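Hilo sobre el registro de ingesta en adultos con atracones: qué mide cada método y dónde falla. 1/11
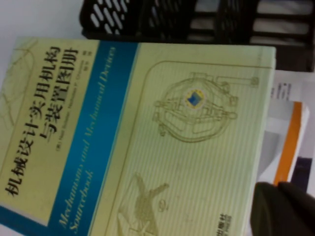 En la mesa de trabajo, lunes 21 de octubre.

2/11 El punto de partida es el diario alimentario de siete días. El paciente anota hora, alimento, cantidad estimada y hambre previa en una escala de cero a diez. El error de estimación de la ración es el problema conocido.

3/11 En el piloto de Nuncombe entraron 186 adultos. Criterio de inclusión: al menos un episodio semanal de atracón durante los tres meses previos. Reclutamiento cerrado en abril.

4/11 Comparamos el diario en papel con Fendix, que pide el registro en el momento de comer. Total de entradas válidas en papel: 524. En Fendix: 2198. Ojo, una entrada de Fendix puede ser un solo alimento y una de papel suele ser la comida completa. No son comparables sin reagrupar.

5/11 Alvar Rustad propuso reagrupar por ventanas de treinta minutos. Con eso la diferencia se reduce bastante, pero no desaparece. Lo que queda son sobre todo tentempiés nocturnos.

6/11 Los episodios de hasta 3000 kcal aparecen en los dos métodos. El subregistro se concentra en los pequeños, los que el paciente no considera comida.

7/11 Sobre la pérdida de control: una sola pregunta de sí o no es pobre. Usamos tres ítems (inicio, velocidad, dificultad para parar) con respuesta de cero a cuatro. Sumaiya Wijesinghe revisó la redacción en español.

8/11 El peso diario no se pidió. En esta población puede aumentar la restricción al día siguiente y contamina justo la variable que interesa.

9/11 Limitación seria: sin grupo control. Registrar ya modifica la conducta, y con este diseño ese efecto no se puede separar.

10/11 Otra: los que dejaron de registrar en la segunda semana tenían puntuaciones iniciales más altas. Los datos perdidos no son aleatorios, así que nada de imputar la media.

11/11 La plantilla de codificación está en el repositorio de Plodmont, carpeta «ventanas». Falta subir la versión con los ítems corregidos, la del archivo antiguo tiene la escala invertida en el tercero.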